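Okay, tote bag thread. I said I'd do it in October, and now it's Wednesday, November 6, 2019, so clearly I'm a person who keeps her word.

Background for new people: I carry groceries home on foot, a lot of them, and I have opinions about jute. So many opinions. Mute me now if you need to!
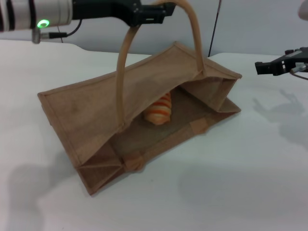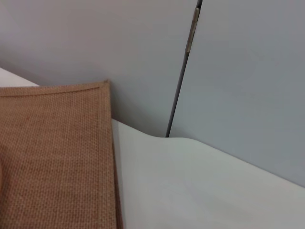

First opinion: rope handles beat flat webbing. I know, I know, everybody says rope digs into your fingers. It does if you carry cans. For bread and greens and a bag of pastries it's lovely, and you can hook the whole thing on a coat peg without it sliding off.

Second opinion, and this is the one people fight me on: do NOT put jute in the washing machine. I did it once with my old Konell bag and it came out looking like a doormat somebody had been mad at. Shrunk on one side only. How does a bag shrink on one side??

What I do now is shake it out over the sink, brush the inside with a dry nail brush, then wipe with a barely damp cloth. Stand it up with the mouth open overnight. Crumbs live in the bottom seam, so turn that bit up with your thumb and really get in there.

(Croissant crumbs are the worst, by the way. They go straight into the weave and stay there until spring.)

Jonatan Amundsen asked me if the smell ever goes away. Yes! New jute smells like a barn and a gas station had a baby. Mine took 6 days by an open window. Baking soda did nothing for me except leave me with a bag full of baking soda.

Weight: my big one is 510 grams empty on the kitchen scale and the smaller one is 400. That sounds like nothing until you're on the hill by the Goltosgate bus stop with potatoes. If you walk far, get the small one and go twice a week.

Folding. A stiff side doesn't want to fold flat and you can't bully it. Find the pleat the bag already has at the side, push that in first, and then lay the front down over it. If you start from the top you get a crease right across the middle and it never comes out. Ask me about my Gidora one. (Don't, I'm still sore about it.)

Storage: on a shelf, not under the sink. I lost one to damp under the sink. It had spots. I tried sun, I tried vinegar, then I gave it to Kuldeep Ahuja for his tomato seedlings and he's thrilled with it, so fine.

Someone in the replies wants to know if you can iron it. Kind of? Medium heat, a cotton dish towel in between, press and lift. Don't slide the iron around or you'll fuzz the weave. It helps with soft wrinkles. It won't touch a hard crease.

How many do you need? I own 3 and I use 2. The third one is full of the other bags from before I got into this. Yes, I see the problem.

Next thread will be on mending a handle that's started to pull out, which is a whole saga with a curved needle and some swearing. I need to buy more waxed thread first. The shop on Tomar only had green.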